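Ticket 639: Green towels leaving fuzz on white tabletops
Opened by: Ximena Carrillo
Assigned to: Mbali Baloyi
Status: Reopened (second time)
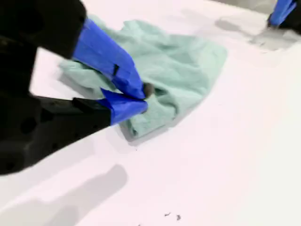 Every time one of the pale green towels gets used on the white tops, the top ends up wearing part of the towel. We bought a pack of 50 in April and I am starting to feel every one of them. The old gray rags never did this. They were disgusting, but they kept themselves to themselves.

Mbali, 9:40 am
Were they washed before first use? And what with?

Ximena, 9:52 am
Washed once, warm, with the Pendix softener from the supply closet. They smell like a hotel lobby.

Mbali, 10:15 am
Softener is my first suspect. It coats the fibers and then they smear and shed. Please rewash 8 of them with plain detergent, no softener, nothing else in the load. Tumble on low. Clean the lint screen first.

Ximena, 2:30 pm
Done. Lint screen produced something the size of a hamster. Wiped the tops by the window and the fuzz is much better, but now there are streaks.

Mbali, 2:41 pm
How much spray?

Ximena, 2:44 pm
A generous amount.

Mbali, 2:46 pm
Please define generous.

Ximena, 2:50 pm
Over half the bottle.

Mbali, 3:05 pm
OK. Use 2 squirts per top, fold the towel in quarters, flip to a dry side for the last pass. A wadded-up towel just pushes the wet stuff around. Closing this.

Ximena, 4:20 pm
Reopening. Streaks gone, but somebody put the rewashed ones back in the bin with the others and they all look the same.

Mbali, 4:26 pm
Rewash the whole pack. I'm taking the softener home.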